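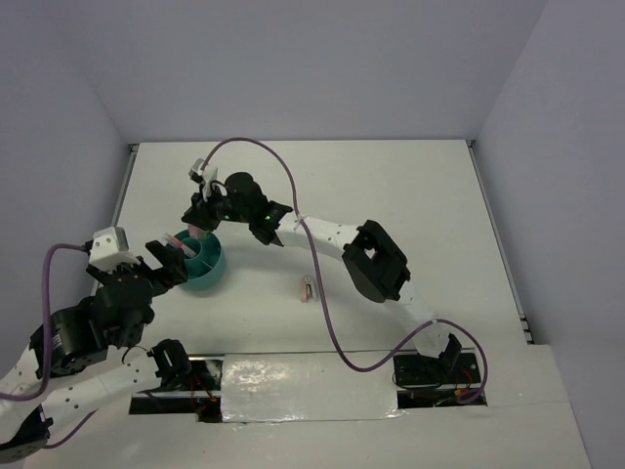 Polleo双臂台的日常养护说明

这份说明写给接手Polleo双臂台的同事，也写给半年后什么都不记得的我自己。台子放在Polisdale二楼靠里的那间，平时由我和Femke Timmermans轮流照看，采数据的人来来去去，真正拧过螺丝的却不多，所以我尽量写得细一些，啰嗦的地方请多包涵。两条臂的底座都装在前沿平台的长槽里，槽里走着红色的细线，两个底座之间有一段槽口用亮面白胶带封着，擦台面时请顺着胶带擦，别去抠它的边。紫色的线缆是沿着臂走的，在台面上方绕出很大的弧，看着有点散漫，但请不要好心把它们扎紧！腕部转到头的时候，全靠这点余量。

目录里有什么

README.txt：就是您正在读的这份。
calib：两条臂的零位文件，左右各一份，文件名里带left或right，请千万别改名。
log：维护记录，每次动过硬件都写一行，哪怕只是紧了一颗螺丝。
episodes：采集的数据，目前共2000条，都是双臂在台面上取放小物件的任务。
spares：备件清单，Gilard那边的订货说明也在里面。

开机前

先看一眼槽里的线有没有被底座压住，再用手托着，把两条臂慢慢摆到大致的休息姿势，然后才通电。顺序是先电源，后控制程序，中间等5秒。以前我们图快，两样一起开，左臂的肘部偶尔会猛地抽一下，把台上的东西扫得到处都是，Thomas Greco的茶就是那样没的（茶杯从此不许进围板，这条规矩至今有效）。

程序起来以后会依次点名每个舵机。少一个应答，就先断电，把那一节两端的插头重新插一遍，再上电。十回里有八九回是插头松了，先别急着换舵机。

零位校准

每逢拆过关节、换过舵机，或者夹爪合拢时明显偏向一侧，都要重做零位。做法不难，就是要有耐心：

1. 清空两臂能够到的台面，杯子和小物件都先收到一边。
2. 运行校准程序，选好左臂或右臂。一次只做一条，另一条保持断力。
3. 用手把臂摆到零位姿势，参照贴在柜门内侧的图，每个关节都推到位再按确认。
4. 让它自己走一遍小幅度的来回，眼睛看着线，耳朵听着肘部。
5. 保存，旧文件改成带日期的名字留着，不要覆盖。

第3步最容易马虎。肘部的舵机带着长长的一段白色连杆，底下偏一点点，到指尖就偏出去一大截，所以宁可多推两次。校准完，让夹爪去夹一支笔试试，左右各夹3次，能稳稳夹起来就算过关。

每周的活

我们固定在星期三上午做，那时候排期最空。连杆上有成排的小圆孔，灰尘爱往里钻，用软毛刷扫一遍就好，别用压缩空气对着关节吹，灰会被吹进舵机里去。接着逐个检查连杆和支架上的螺丝，松了就拧紧，拧到不动为止，不要再加劲，连杆的孔边禁不起这么拧。夹爪手指用微湿的布擦，晾干再通电。线缆从头到尾摸一遍，摸到发硬或者有折痕的地方就记下来，下周再看；要是外皮已经破了，当天就换。

换舵机

备件柜里常备2个肘部用的大舵机，是从D'Amico订的，用掉一个就请在清单上划掉并告诉Femke，她会去补。换之前务必先给新舵机写好编号，单独接上写，不要装到臂上再写，否则总线上会有两个同号的，程序点名时时好时坏，查起来能把人逼疯（我和Thomas为这个耗过一整个下午，至今想起来还心疼）。拆的时候先给前臂垫一块海绵，松开螺丝后它会往下坠。装好以后按上面的步骤重做零位，再在log里写清楚换的是哪一节。

关于数据

episodes里的每一条都带着当时所用的零位文件名。九月重装过右臂，重装前后的关节读数有一点系统性的差别，训练时如果混着用，请先按各自的零位换算，换算脚本在calib里，用法写在脚本开头。夹取失败的也都保留着，标了fail，想剔除的话按标签筛就行。

还没弄好的

左腕转到最外侧时会有轻微的咔嗒声，换过舵机也没消失，我怀疑是支架的孔磨大了，新支架已经向Gilard订了。在它到货以前，请把左腕的行程限制留着，别打开。拿不准的事尽管来问，我一般下午都在，Femke上午在。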